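Participants wanted: everyday chores with hand-held grippers
Fedau Home Tasks Study

Can a machine fold a fitted sheet yet? Can it restock a shelf, wipe down a counter or clear a table after lunch without somebody standing by to fix things? Mostly no. It might manage one towel on one table under good light, then fail when the towel is a different size. Our group at Fedau works on that gap, and we are looking for people to take part in paid sessions starting in February.

You do not need a technical background. We would like to hear from people who do this kind of work often, at home or on the job: cleaners, shop assistants, kitchen hands, parents, carers, retirees. If you have stocked shelves for years you have habits that we would like to record, including the ones you have stopped noticing.

What you would be doing

You hold a gripper and use it to do ordinary jobs. It opens and closes like a pair of tongs. Each job is short and you repeat it a number of times, with the objects moved between tries. Some sessions also involve wearing a cap and a light backpack. We will tell you beforehand if yours is one of them, and you can say no to the backpack and still take part. 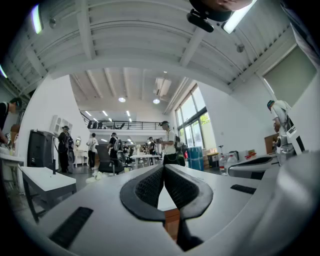

Sessions run for three hours with a 20 minute break in the middle. Several people work in the room at once, each on their own task, so there is some noise and foot traffic. You will be on your feet for most of it. Chairs are available between tasks.

The chores are split into two groups. The household group, which we call Flunum, covers folding laundry, setting and clearing tables, sorting recycling and putting groceries away. The shop-floor group, Nonine, covers facing up shelves, packing boxes, hanging garments and bagging small items. You can put your name down for one or both. Flunum fills quickly, so anyone with retail or warehouse experience is encouraged to pick Nonine.

How far along is this?

People ask, so a fair answer. In our last round we took 10 household chores that most adults finish without thinking and tried them on our test machine, Han. It got through two of them reliably. It was slow at both. Soft things gave it the most trouble - socks, bin liners, anything that changes shape when you pick it up. It also had no good way of telling when a job was finished, and would go on wiping a clean bench.

We do not expect this study to produce a machine that does your housework. We expect it to show us which parts of a chore are hard and how people get around them.

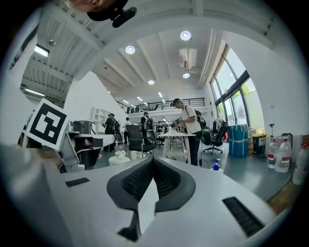
Who can apply

- Adults 18 and over
- Able to grip and lift light objects for short periods with either hand
- Comfortable following spoken instructions in English
- Available for at least two sessions

Left-handed people are very welcome, as we had too few last time. If you have arthritis or reduced grip strength, please mention it when you write. There is a lighter set of tasks and we would like more people on it.

Pay and practical details

Each session pays $100, by bank transfer within 15 days. The first session includes training and is paid the same as the rest. If you need to stop partway through you will still be paid for the full session. Tea, coffee and water are provided, but please bring your own lunch. Wear closed shoes and sleeves that can be pushed up.

The sessions record video of your hands and the work area, and other people in the room may be in view. You will be given a consent form to read before your first booking. Your name is kept apart from the recordings, and you can ask for yours to be removed at any time up to the end of the study.

How to apply

Write a few lines to Yu-na Shim, participant coordinator, through the contact form on the Fedau website. Tell us which group you prefer, which hand you favour and what sort of chores or paid work you do most. No résumé needed. Daytime and evening sessions are both on offer, with the evening one on Thursday only.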